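Lokavow two-arm bench kit – your questions

Fasutlow hire desk, updated October

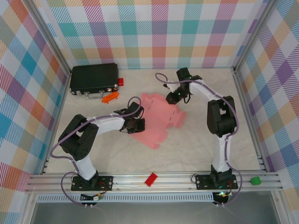 Most of what lands in our inbox is the same handful of things so have a read before you write in. If it's not covered, email the hire desk and Nazma or Kourosh will get back to you.

What do I get when I hire the kit?
Two arms on their base plates, a gripper on each, the enclosure in parts, all cables, power supply, the wall panels and a bag of bolts and keys. Also a box of small practice bits, blocks and so on. Laptop not included. Ask if you need one, we have a couple but they go quick.

How big a table do I need?
Depends on which enclosure you pick, sizes are on the booking form. Please measure the doorway too. Two people to lift.

How long does it take to set up?
First time, allow a morning. After that most people are done before their tea goes cold, but the squaring up of the posts is slow whoever you are. Do the posts first, then the rail, then the arms. Don't do the arms first.

Can it really fold boxes?
Flat card and thin plastic blanks, yes, within reason. One gripper holds, the other lifts the flap. Tuck tabs are hard. Glued ones, don't bother. Bouchra El Sherbiny at Idwood hired a kit for small gift cartons and got the long sides going well, the end tabs took her a lot more tries and she still does those by hand.

What about see-through material?
You can, but it's fiddly. The edges don't show up well to a camera. Dark marks near a fold help a lot. Start with plain card, get that steady, then swap.

Do I have to use the patterned panels?
No. There's a plain set as well, tick the box when you book. Some customers like to swap them between runs so the software doesn't get too used to one background. They slide out. Mind your fingers on the corner brackets.

My cable keeps catching on the arm
Too tight or too loose, usually too loose. Leave a good loop at the joints, tie it along the straight links, then move the arm through its full reach by hand with the power OFF before you run anything. Spare ties are in the bolt bag. Don't tie accross a joint.

What do the lights on the wrist mean?
Depends on the gripper version. There's a card in the lid of the kit box, go by that and not by a video you found online, a few of those are for the older version.

Do the two arms know about each other?
They do if you load the pair profile. If you run them as two singles they don't, and they will knock into each other sooner or later. Load the pair profile.

How heavy can they lift?
Small light things. Blocks, card, plastic toy parts, a pen. If you're thinking about tins or tools you want the Kiani arm, different page – and a different price.

Is it safe round children?
With an adult there and hands out of the enclosure while it's running, we've had schools use it without bother. The stop button comes on a long lead, keep it with the adult. Under 9s should watch only please.

What does it cost?
Hire is by the week, minimum 2 weeks. Deposit taken on booking and given back once it's been checked in. Current prices are on the booking form, they change so I'm not putting them here. Cancel up to 15 days before and you get the lot back.

Something's broken, what now?
Switch off, take a photo, email it with your kit number. Normal wear is on us. Cut cables and drinks are on you. Don't open the shoulder joint, please, the screws come out very easily and the bits inside don't go back in.

Can I buy one?
Yes, ex-hire kits come up now and then. Quote item 3435 and ask for Roya Golestani, she keeps the waiting list. New ones are to order.

Do you come out and train people?
Mahtab Farahani does a half day on site. Book her early, autumn fills up. She'll bring card blanks but if you've got your own packaging have a stack ready becuase you'll get through plenty.

How do I send it back?
Same boxes, arms folded down, grippers off and in their foam. Count the keys back into the bag. Courier comes before noon so have it by the door the night before.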